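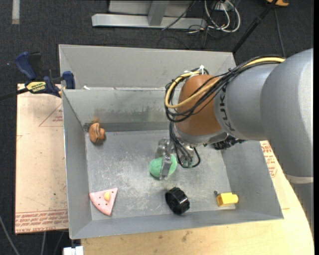
The Hint Economy

Somewhere past level 174, Clestitz stops being a word game and starts being a shop. The first hundred or so puzzles in Grovstead's hit are gentle: guess the kitchen item, guess the thing you pack for the beach. Then the answers get strange, the free coins dry up, and a little light bulb in the corner begins to pulse.

Grovstead says the game has 1,107 levels and that every one can be beaten without spending a cent. I believe the first part. As for the second, I got stuck in February on a clue that read "Something you fold," with laundry, paper and napkin already taken. The last answer was "poker hand." A hint costs 5 coins. Finishing a level pays 2.

You can do that math at the bus stop, and plenty of players have, which explains the answer sites. They list every solution by level number, wrapped in ads, and most seem to have copied one another down to the typos. Two of the three I tried had the same wrong answer for the same puzzle.

The company calls its difficulty curve "player-led," meaning the answers come from surveys of real people. Which people, and how many, it doesn't say. Rival Testthorpe at least prints the size of its survey under each puzzle, though its game is duller and the music is worse.

Fans will tell me it's only a phone game and I can quit whenever I like. True enough. I'm on level 212, I've paid for hints twice, and I still don't think anyone folds a map anymore.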